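„Wir kaufen keine Chips mehr auf Zuruf“

10/12/2018

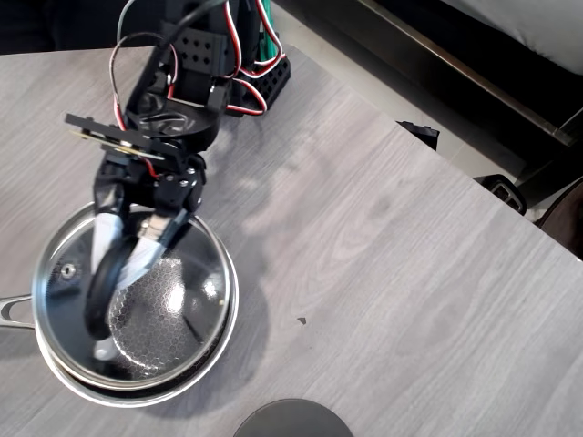
Solveig Hedlund leitet seit Januar den Einkauf bei Stoteck, einem Zulieferer für Steuerungselektronik mit 111 Beschäftigten. Die neuen Einfuhrzölle treffen das Unternehmen an einer Stelle, mit der im Haus kaum jemand gerechnet hatte. „Alle reden über Prozessoren“, sagt Hedlund. „Bei uns fehlen Servos, Lochwinkel und ganz normale rot-weiße Servokabel.“ Für 23 Artikel sucht sie derzeit einen zweiten Lieferanten, für drei hat sie einen gefunden.

Einer davon ist Tremblay. Der Vertriebschef dort, Brayden Vachon, will die Preise bis zum Jahresende halten – danach wird neu verhandelt. „Wir zahlen den Aufschlag im Moment selbst“, sagt er. „Das geht ein Quartal lang gut, länger nicht.“ Bestellungen unter 100 Stück nimmt Tremblay nicht mehr an.

Hedlund hält wenig davon, jetzt die Lager zu füllen. Der Konkurrent Arnine habe das im Sommer getan und sitze auf Platinen, die zur neuen Zono-Baureihe nicht passen. Sie schließt lieber Rahmenverträge mit kurzer Kündigungsfrist ab. Ob die Kunden höhere Preise mittragen? „Die großen ja, wenn man früh anruft. Bei den kleinen weiß ich es noch nicht.“

Die nächste Preisliste von Stoteck erscheint im Januar.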